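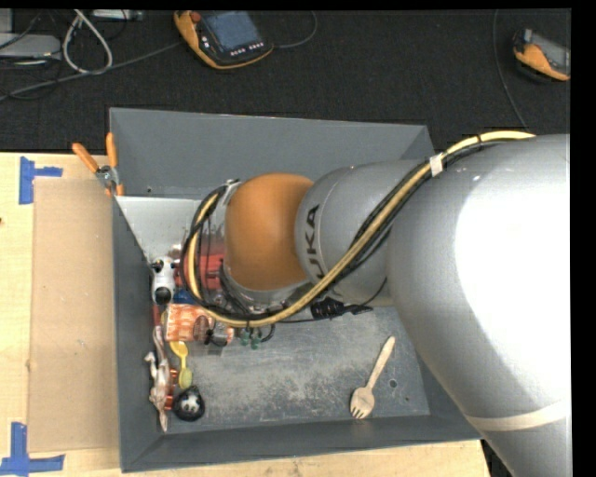

One of our KUKA arms over a bin of toys and kitchen things.

About Grimow

Grimow is a small lab that collects examples for robots that learn. Our arms reach into bins of everyday stuff, try to pick something up, and every try gets saved, good or bad. We love the bad ones! A spoon that slips away teaches the system plenty, and we keep those right alongside the clean grabs.

We started with 5 people and one arm in a rented garage. Now there are 14 of us, and on a good day we record over 2000 tries. Our main project is called Gasach, a shared collection of grasps on ordinary household objects (the odder the shape, the happier we are). A wooden spork is harder than you'd think, and toy animals keep all of us humble.

The bins get a fresh mix every morning at 10. Everybody brings things in from home, so the shelf by the door holds a retired Furby, an old Simon game and more spatulas than any kitchen needs.

School groups are welcome from October on, and we're always glad to hear from people who like robots, messy data or both. Drop us a line, or bring us something strange to pick up!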